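Goalkeeper pulled in the last minutes – how is the plus/minus counted?

Hello everyone. I am helping with the statistics for our amateur ice hockey club, Wollholm, in a small league where every team must send its own game sheet after the match. I learned this job from the person before me, who moved away, and he left only one page of notes. So please excuse me if the matter is simple.

My problem is from our home game against Drivska in November. We were one goal behind and the coach took out the goalkeeper for a sixth skater. First we scored with the empty net, so it was 3-3. Then we got a penalty, the keeper went back in, and Drivska scored on the power play. We took the keeper out again when the penalty was over, and they scored once more, into the empty net. The final result was 3-5.

I gave a plus to all six skaters for our goal. For the power play goal I gave nothing to anyone. For the empty net goal I also gave nothing, because I thought it is not fair to punish players when there is no goalkeeper. Now one of our defenders says that I was wrong and that he should have a minus. It is the first time I meet a player who asks for a minus, but he has his own list and wants that the two lists agree.

Which one of us is right? And does the sixth skater get a plus like the others? I must also correct the sheet for the visitors if there is a mistake, so I would like to be sure before I write to the league.

Arūnas Jõgi

Mirjam Vanhove

Your defender is right, at least by the way most leagues count it. I have kept game sheets for 18 seasons and this is the point where new people make the most mistakes.

The usual principle is that plus and minus are given for goals at even strength and for goals scored short-handed. A power play goal gives nothing to either side. When the goalkeeper is off for an extra attacker, you compare the penalties and not the number of skaters on the ice. Six against five with no penalties is still even strength for this purpose. So:

Your goal for 3-3: plus for all your skaters on the ice, also the sixth one. Minus for the five players of Drivska.

Their goal for 3-4, during your penalty: nothing for anyone. This you did correctly.

Their goal for 3-5, into the empty net: minus for your six skaters, plus for their five. The goalkeeper is on the bench and gets nothing, and a goalkeeper does not have a plus/minus anyway. The goal also does not count in his goals against average, but many people write it there by habit, so please look at that line as well.

One thing you should check is the time when the penalty ended. If the goal for 3-5 came even one second before the penalised player was allowed back, it is a power play goal and the minuses fall away. You write that the keeper was taken out when the penalty was over, but the coach sometimes does it a little earlier. The clock on the sheet decides, not the memory of the bench.

For the correction, write one short message with the game number, the time of the goal and the shirt numbers. In our league they accept changes when both clubs agree, so I would first send it to the statistics person of Drivska. Your league can have another procedure, and it should be in the rules for the season.

puckside66

Plus/minus is a useless number, I stopped looking at it years ago. A guy on my team was minus 27 one winter and he was our best player. Just write what the defender says and everybody is happy.

Amadard

I agree with Mirjam about the counting. The answer before mine is not very helpful, I think, because the sheet must be correct also when you do not like the number.

I want to add one case that comes often together with this. If there is a delayed penalty against the other team, and your keeper goes to the bench for an extra skater, a goal you score then is also counted as even strength, if nobody is sitting in the penalty box already. So all six get a plus. In my first season I marked two such goals as power play goals, and our power play percentage looked much better than it was.

What helps me is to write the skaters down immediately at each goal, before the music stops. If I wait for the referee to give the scorer and the assists, the line has already changed. I use a small notebook with one row for each goal: time, strength, our numbers, their numbers. I copy it to the official sheet in the interval. With an empty net I draw a small circle in the row, because in the evening I do not remember it any more.
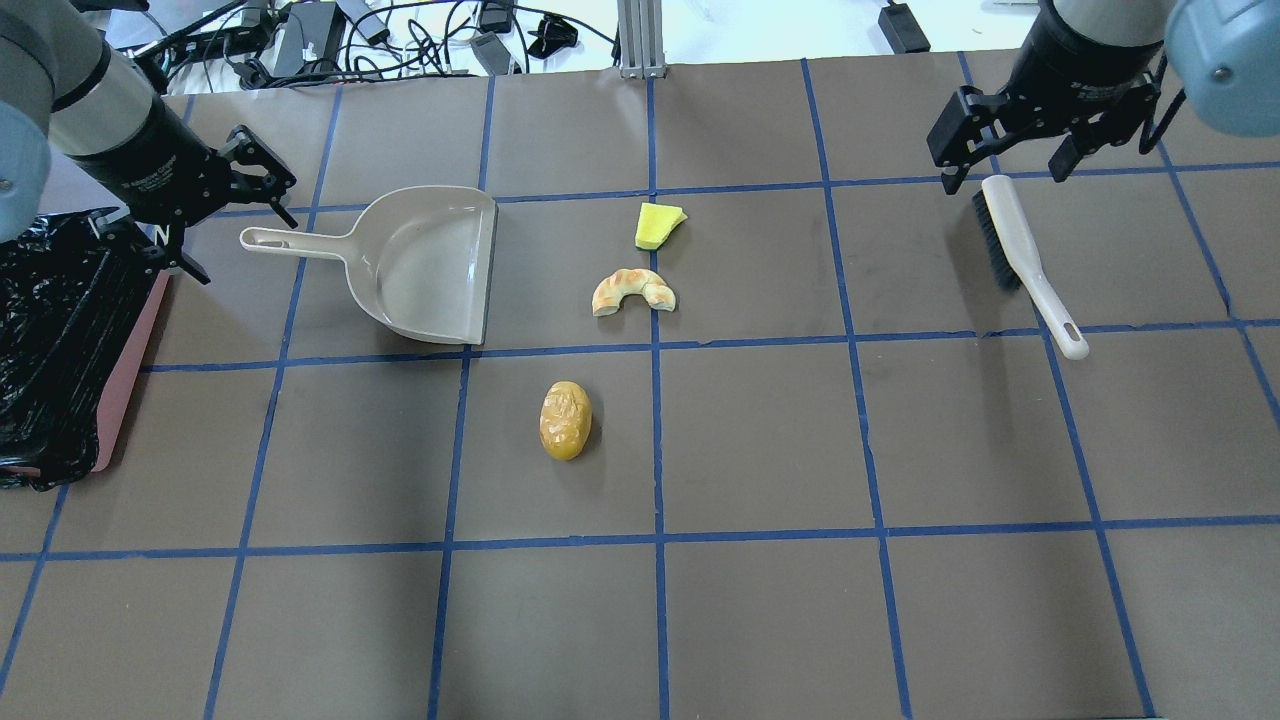
Blue tape grid on a brown work surface

Contact the moderators | © Mittal Community Help | Back to top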